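Scuffs and little dark marks on a maple board -- sand or just oil?

Sofia Simões
I picked up a big rectangular board glued up from long maple strips, some cream, some a bit more tan, and I love it! It's going to be my bread board. The top has light scuffs all over and a few small dark marks. Nothing I can feel with a fingernail. Do I need to sand the whole thing, or can I oil it and get baking? I have 100 and 215 grit... well, the label is rubbed, so it might be 220.

Tiago Henriques
Oh, you're going to enjoy this one. Sand it! Light scuffs come out fast. Put the board flat on something that won't rock and work by hand with a block, always along the strips. Going across the grain leaves scratches that jump out the minute oil hits them, and on pale wood they look awful.
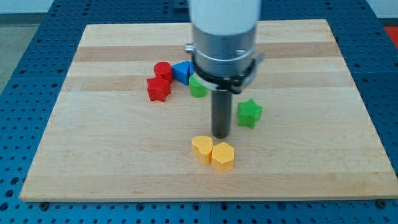 Start with the 100 only if the marks are stubborn, then go finer. Wipe with a damp cloth between rounds, let it dry completely, and knock down the fuzz that comes up. Then food-grade mineral oil, as much as it'll drink, and leave it overnight. The tan strips get so much richer -- my favorite part of the whole job. Do the underside too or it can cup.

Albertina Coelho
just oil it. mine has marks everywhere and makes great bread

Sorcha Daly
I'm with Tiago, but try coarse salt and half a lemon on the dark spots first. Rub, wait a few minutes, rinse, dry it standing on edge. It cleared most of mine, and I never had to touch the 60 grit I'd bought in a panic. Please show us the first loaf!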